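Hand or Handset: A View on Teaching Machines

By Jordan Wragg, Training Standards, Hustach

When an employer decides that a robot should learn a job now done by people, the first question raised is usually which robot to buy. The question that should come first is how the job will be shown. I wish to argue that organisations of our size have given this matter too little thought, and that the common preference for remote control has been adopted largely out of habit.

There are two methods in general use. In the first, a person operates the robot from a distance, using a handset or a second arm, and the movements of the machine are recorded. In the second, the person carries a gripper tool in the hand, fitted with a camera, and performs the task directly. The recording is later used to train a machine that carries a similar gripper. Both methods have capable defenders, and Hustach has used both at its Rudd workshop.

The case for remote control

The argument for remote control deserves a fair statement. Every movement recorded is one the robot has already made. A person's elbow may pass easily around a shelf where the machine's elbow cannot, and remote control exposes that difficulty on the first morning. It also keeps the operator at a safe distance, a consideration of real weight where blades, heat or solvents are involved.

My colleague Gianni Serra, who supervised the Hevumetti trial, holds this view firmly. He has put it to me that a demonstration the robot cannot repeat is of no use, however graceful it may look. I accept the point. I would ask only that it be set against the cost, which falls mainly on the people giving the demonstrations.

What the operator loses

An experienced packer knows through the fingers when a carton flap has seated. Placed behind a handset, that packer must watch for what was formerly felt, and must also translate each small turn of the wrist into the movement of a stick. During the trial we asked staff to record 60 demonstrations each by remote control. Several of our best workers produced hesitant, uneven recordings, and one asked to be excused. A younger employee with little packing experience and a good deal of practice at video games did very well. We had selected for skill with the handset and called it skill at the job.

This ought to trouble any institution that claims to be preserving the knowledge of its workforce. If the record is made by whoever is quickest with the controls, then the habits of the person who has done the work for decades will be missing from it, and the machine will be trained accordingly.

What the hand-held tool asks of us

The hand-held tool is a better answer for bench work, in my judgement, though it makes its own demands. It must be light enough to be used through a full session. Its fingers should match those on the robot as closely as possible, and the person holding it has to accept the limits of two flat surfaces that open and close. Our staff required a short period of adjustment. After that, most worked at close to their usual pace, and over 900 recordings were gathered at Rudd before the end of December.

I would also draw attention to the humble matter of the bench. It is tempting to believe that a demonstration begins when an object is grasped. The approach matters as much: the height at which the tool is carried, the angle at which it comes in, and how widely the fingers are parted. Trainers should be taught to attend to the tool's own view, where these things are plain even with nothing in its grasp. 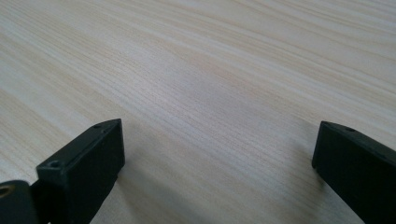 Recommendations

First, the choice of method should be made task by task, in consultation with those who do the work. Where reach is the main difficulty, or where there is danger, remote control should be used. Where the task depends on touch and timing at a bench, the hand-held tool should be preferred.

Second, those who give demonstrations should be paid for it as skilled labour. The Sketen agreement, under which our Rudd staff receive a training allowance for each session, is a sound beginning. It does not yet settle what is owed to an employee whose recordings remain in use after he or she has left, and I believe it should be reopened on that point.

Third, sessions should be kept short. We have settled on 3 a day, with a proper break between them. Tired hands give poor lessons, and a target of 1000 recordings is no achievement if the last few hundred were made in discomfort.

Finally, the person who gave a demonstration should have the right to withdraw it. Skilled people know when they have done a thing badly. At present our system allows a supervisor to discard a recording but gives no such power to the worker who made it. Mr. Serra and I disagree about a good deal in this field, but on this we are of one mind, and we have asked that the change be made before the next round of recording begins at Hevumetti.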